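Section 4. Setting up the family calendar with your grown-up children

Before you start

Gallora will tell you on its welcome screen that a shared calendar "brings families closer". I have helped a fair few families set one up and I'd lower that claim a good deal. What it can do is stop your daughter booking her holiday over your operation. Keep that in mind and you will be less let down.

You will need your own log-in, the email address each child reads (ask, don't guess), and their agreement. The last one matters. An invitation that lands without warning looks like a summons, and plenty of them are left unopened.

4.1 Making the calendar

1. Open Gallora and choose New Shared Space.
2. Give it a plain name. "Family dates" will do. "Mum's Diary" puts people off.
3. Set Who Can Add to Everyone. The default is Owner Only, and I can't think why.
4. Turn off Daily Nudge. It sends each member a message asking whether they have "checked in with a loved one today". My son Thodoris Deligiannis had two of these during one meeting and left the calendar by lunchtime.
5. Press Save, then wait for the green tick.

Note: The app offers to import everyone's birthdays from your contacts. It brought in my dentist's. Type them in by hand.

4.2 Choosing what goes in 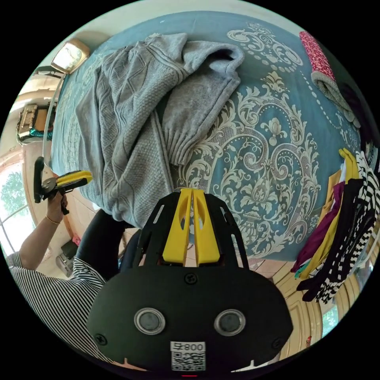 Start with the dates that affect more than one household: visits, hospital appointments, school plays, who is having whom in December. Leave out anything you would only be adding so that somebody notices it. The help pages suggest a "Home Life" list for shared chores, which makes some sense under one roof and very little once they have moved out. If a child does come to stay, put in the nights and stop there. A bed with a teal-blue spread in a cream and white scroll pattern does not need its own entry called "Room ready!!", and a grown man can be trusted to find it.

Caution: Don't add your child's own events for them. If Hoi-yan tells you on the phone that she has an interview, that is hers to share or keep quiet about. Gallora shows the name of whoever made the entry, and everyone else gets an alert.

4.3 Sending the invitations

1. Choose People, then Invite.
2. Delete the ready-made message. It is dreadful.
3. Write one line of your own, such as "For dates only, no need to reply."
4. Send, and do not press Remind for at least a fortnight.

The leaflet in the box set of Pumano parenting guides says that 1,013 families were asked and most "felt more connected" after using a shared calendar. It doesn't say who asked them, or whether the children were in the room. I would treat the number as decoration.
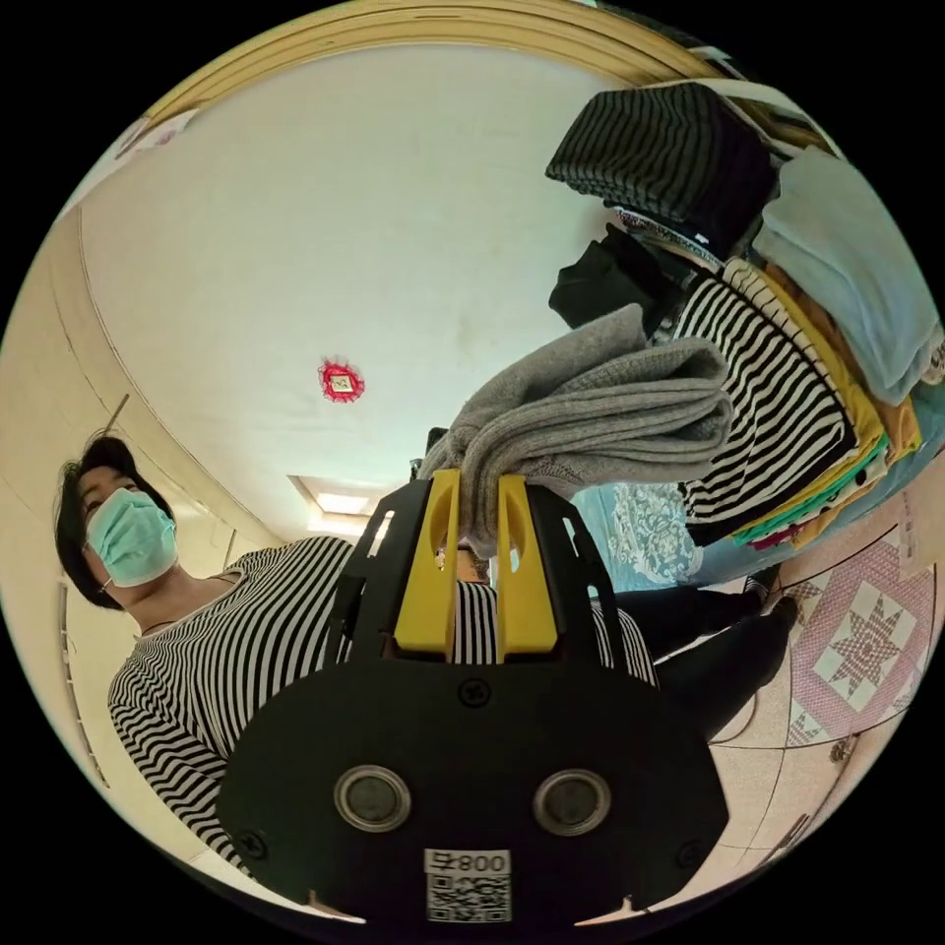 A pile of folded clothes at one side of the room.

4.4 If somebody doesn't join

1. Check the address for spelling.
2. Check that the message hasn't gone to junk.
3. If both are fine, leave it alone.

Po-yen Yen, who tested these steps with her three, had one who never joined and still rang every week. She tells him the dates on the phone and he writes them on paper. The Status page marks him as Inactive Member in red, and there is no way to switch that off.

4.5 Location sharing

Gallora will suggest this on the third day. Press Not Now. It asks again a week later, so press Not Now again. If one of your children wants you to know where they are on a long drive, they can share the one journey from Settings, Trips, Share Once. It ends by itself when they arrive, or is supposed to - ours carried on until the next morning.

Steps last checked Jan 22, 2023.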